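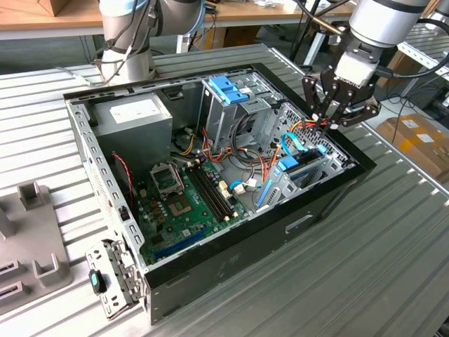
# Distotis — caja recopilatoria de la serie completa

Edición doméstica de *Distotis*, la comedia de situación ambientada en la barbería de un pueblo de costa. La caja reúne las dos temporadas en 6 discos, con los episodios en su orden de emisión y sin los cortes que se hicieron para las reposiciones.

Mojtaba Babaei interpreta a Frimpong, el cuñado que llega para un fin de semana y se queda toda la serie. El personaje iba a salir solo en el piloto. Bahman Bagheri, creador y guionista, lo recuperó en el cuarto episodio y desde entonces tuvo trama propia.

## Contenido

- 19 episodios en versión original, con subtítulos en español
- Piloto alternativo, con otra actriz en el papel de la hermana
- Entrevista a Bahman Bagheri, grabada en abril
- Comentario de Mojtaba Babaei en dos episodios: «La silla del fondo» y «Inventario»
- Libreto con la guía de episodios y los créditos completos

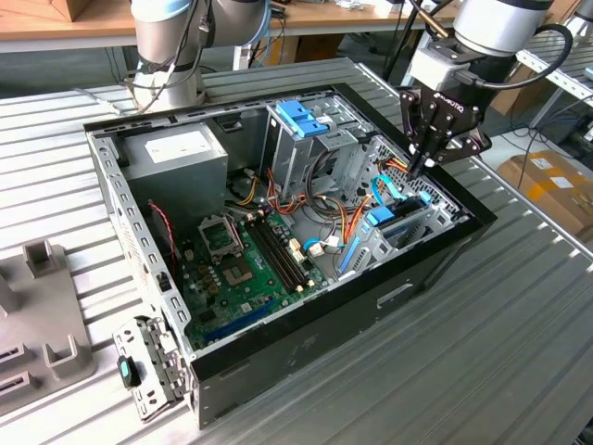 El piloto alternativo se conserva en una copia de trabajo. La imagen tiene grano y el sonido es mono — no se ha restaurado. El resto del material procede de los másteres de emisión.

## Ficha técnica

| | |
|---|---|
| Formato | DVD, zona 2 |
| Imagen | 4:3, color |
| Audio | Inglés, estéreo (piloto alternativo, mono) |
| Subtítulos | Español |
| Distribuye | Dirkbridge |
| Tirada | 3.271 ejemplares numerados |
| A la venta | 25 de mayo de 2018 |

El número de ejemplar va impreso en la contraportada del libreto. No se puede elegir.
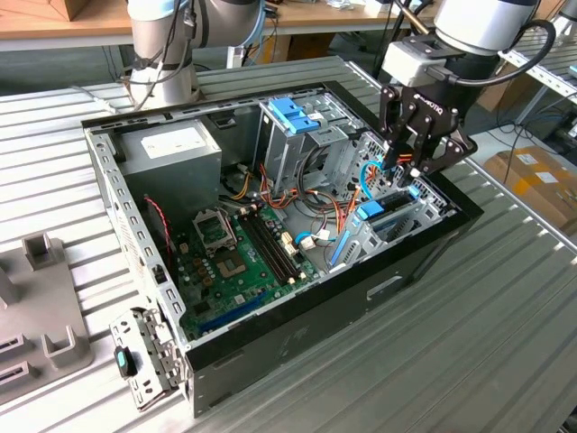

## Envíos y devoluciones

Los pedidos salen del almacén de Tisville en sobre acolchado. Si se compran varias cajas, van en cartón. Se admiten devoluciones con el precinto intacto; si un disco llega rayado se cambia solo ese disco, sin devolver la caja entera.

La caja no incluye el especial de Navidad, cuyos derechos pertenecen a otra distribuidora. Tampoco hay edición en Blu-ray prevista.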